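Leftovers

Leftovers are the parts of a meal, or of the food bought for a meal, that remain once everybody has eaten, and which are kept to be eaten later. The word is used quite loosely in everyday speech, so that it may cover half a pie, the last spoonful of rice in the pot, or the other side of a piece of fruit that was too big for one person. Most households have some habit or other for dealing with them, very often learnt from a parent or grandparent and seldom written down.

Names and customs

Families tend to have their own words for a meal made of leftovers. In the village of Tanwood it is known as a "sedel", after the Sedel, a deep lidded dish that once stood in nearly every larder there and into which the day's odds and ends were put. The cookery writer Soledad Rosales, who grew up in Tlapale and moved to Tanwood as a young woman, gathered 17 of these household names in her little book The Second Supper, and remarked fondly that no two neighbours in her lane seemed to agree on the proper one. In nearby Wustach a shared supper is still held each March, to which every guest brings a dish made from something cooked the day before.

Keeping

Before the refrigerator came into ordinary homes, leftovers were kept on a cold stone shelf, under a plate or a damp cloth, and were generally eaten by the following day. Potting under a layer of butter or fat, pickling in vinegar and boiling up with sugar were all ways of making a small surplus last a good deal longer. Nowadays most people use lidded boxes, foil, waxed cloth or plastic film, and choose between them according to the shape of the dish and whatever happens to be in the drawer.

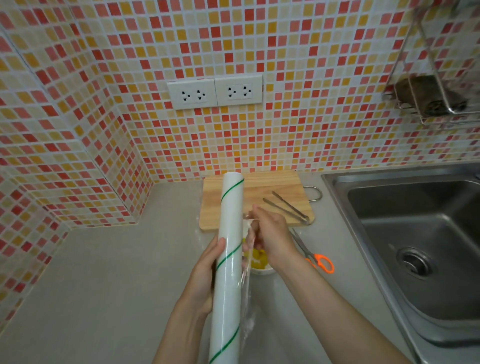
Cling film being drawn from the roll over a small bowl of cut yellow pieces.

Cooked food keeps best when it is cooled fairly soon after the meal and put away in shallow containers. Cut fruit is pleasantest when eaten early, while it still has its scent, and it does well to be kept apart from onions and strong cheese. 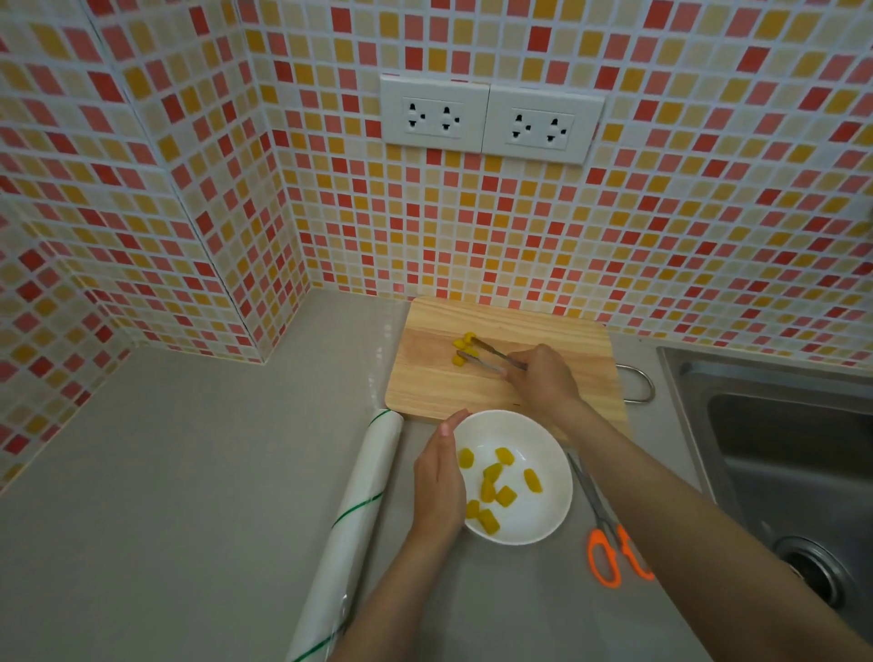

Cooking with leftovers

A great many well-loved dishes began as a way of using things up. Bubble and squeak, bread pudding, fried rice and shepherd's pie all belong to this large and comfortable family, and there are cooks who will happily roast a bigger joint than they need for the sake of the pie that follows. Soft fruit can be stirred into porridge or yoghurt, stewed for a crumble, or frozen in pieces for another time.

See also: Larder; Packed lunch; Food preservation

Page last edited 8/25/19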